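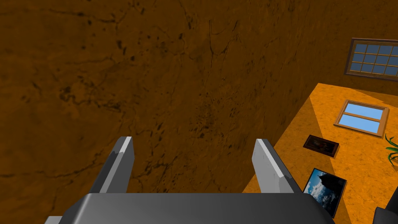
How soon can I paint over new plaster at Starnik? Lime plaster in the Starnik units needs at least 7 weeks before any finish goes on, and longer in a wet February. Tenants often ask because a wall can look ready well before it is. A brown wall with thin, branching black cracks and dark speckles may call for no work at all if that is the finish you chose, but tell us about any crack you can fit a coin into. Hairline cracks on our own walls are checked at the yearly visit.

Who do I contact about repairs?
Use the repairs form in your Figueroa account. Choose "Walls and ceilings" for plaster, tile and paint. If water is coming through, call the office instead of using the form. The line is open from 8 a.m. to 6 p.m. and is answered by a service after that.

Which buildings does this page cover?
Starnik and Grevedska. The Nendberg building has its own management office and its own rules on decorating, so please check with them first.

Can I choose my own paint?
Yes, as long as it is a mineral or limewash paint. Vinyl and acrylic paints trap moisture in lime plaster and the surface will come away in sheets. If you have already used one of these, let us know before you move out. We can usually strip one wall in a day, and the cost is taken from your deposit.

Can I hang shelves or pictures?
Pictures up to 7 pounds can go on a standard hook. For shelves, we ask you to book a fixing visit. The fee is $107 per visit, not per shelf, so save up your jobs if you can. Please do not use adhesive strips. They pull the top coat off.

There is a white powder on my wall. Is it mold?
Probably not. White, dry powder that brushes off is usually salt coming out of the brick. Brush it off with a dry brush and do not wash it, as water carries the salt back in. Mold is more often black or green and has a smell. Report mold through the form.

Do I need to run the fan all the time?
Run it while you cook or shower and for half an hour afterward. The fans in Grevedska come on by themselves when the air is damp. Do not switch them off at the panel.

How many apartments are on the new repair plan?
145 so far. Starnik was first and the rest of Grevedska follows floor by floor. You will get a letter two weeks before we need to come in.

Can I get a copy of the survey for my unit?
Yes. Ask through your account and include your unit number. Copies are free and are sent as a PDF.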